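Search this site Search Go

4.2 Choosing the next grasp on a busy table

We were fond of our first planner, and it served us well on tidy tables, but it had a habit of picking whichever object scored highest and only then asking whether the arm could get there. In Cirora we let the two questions be asked together. Each overhead view goes to the Mirkadov segmenter, and every mask it returns is paired with up to 38 candidate grasps, which the arm model prunes before any scoring is done. We ran 598 trials this way, 415 of them with the oven in the workspace.
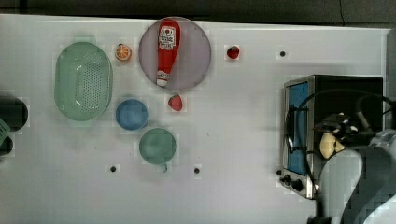
Figure 2. Overhead view of the kitchen layout, with the ketchup bottle lying across the plate and the arm reaching over the toaster oven.

4.3 Objects resting on other objects

A bottle on a plate is a small thing to a person and a real nuisance to a segmenter, which would dearly like to call the pair one object. We borrowed the support test from Gill and loosened it a little – the original was tuned for the deeper bins at Tondmont – so that an item lying across a rim keeps its own mask.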